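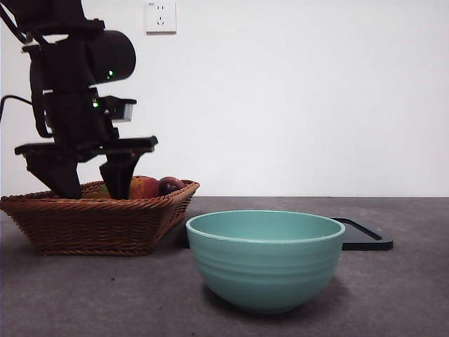 From: Eirlys Meredith
To: packing-floor list
Subject: Re: Arms on the fruit line, what happens to our hours

Dilwyn Landeg wrote:
> We were told in January that no one loses a shift over the arms.
> Fine, but what are people going to be doing? Half my crew has
> packed gift baskets for years. They don't want to stand and watch.
> Also, who gets called when an arm stops at 5 a.m.?

Dilwyn,

I asked Laurinda and went through the Valgate trial notes last night. What I have so far:

The first 2 arms go on bench C. They move single pieces of fruit between baskets, bowls and trays. They don't sort for bruises and they don't do ribbon or cards. Those stay with us, and so does anything over 20 pieces, so the large hotel orders are hand packed as before.

Each arm bench has one person assigned to it. That person loads fruit, clears stops and checks the finished order. It is a graded job with its own pay line - Laurinda confirmed that part in writing. Training is at Ravora and it is paid time, travel included.

The 5 a.m. question is not settled. Baptiste wants the bench lead to restart the arm and log it. I said a restart is okay but nobody opens a cover without maintenance on site. He is taking that back to Isamu Sakamoto.

In the trial month they ran 1,474 orders and some 50 had to be finished by hand, mostly soft pears. Those were counted against the packer's rate, which I think is wrong. A stop is not the packer's error. I want that changed before bench C starts.

If your crew has names for the training, send them to me and copy Laurinda. People who would sooner stay on hand packing should say so too - I need both lists.

Eirlys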